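Noticeboard > Work and Taking Part > Paid Studies
Search Post a Notice Sign In

Wanted: people who don't believe the label

Most cleaning products promise more than they deliver, and most testers are too polite to say so. We want 20 adults in or near Vovthorpe to try Bivimus, a new surface cleaner, at home and tell us whether it does anything that warm water doesn't.
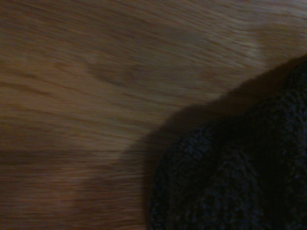

Posted by the Kelteck home trials desk, Thu 11 April

The maker says one bottle handles kitchen grease, tea stains and bathroom scale. Maybe. We've heard that before, usually from products that did one of the three. Our own staff are split, and staff opinions don't count for much anyway.

You would clean as you normally do for 6 weeks, swapping between Bivimus and an unmarked bottle. You won't be told what's in the unmarked one until the trial ends. Keep a short diary, in your own words. "No difference" is a perfectly good entry. 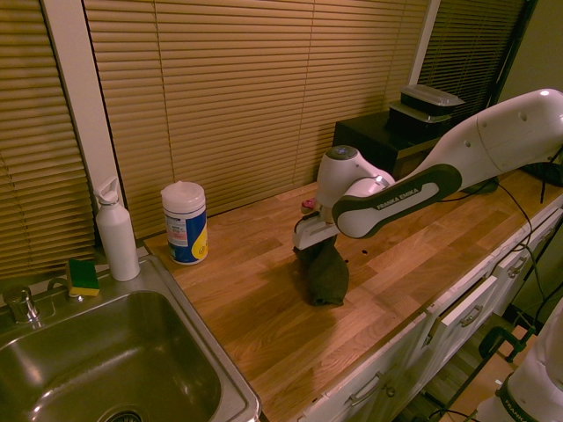 Diaries take almost 20 minutes a week. If you skip a week, say so – a guessed entry is worse than a blank one.

Pay is $300, sent after your last diary arrives. It's the same amount whether you love the stuff or pour it down the drain.

Please don't apply if you sell cleaning products, have asthma, or have a skin condition that soap makes worse. Renters are welcome. So are messy people.

To apply, leave your name and phone number at the Gajdoš building front desk, with two or three lines on the last product that let you down. We have eight places left. Results go to everyone who took part in November, including the ones the maker won't like.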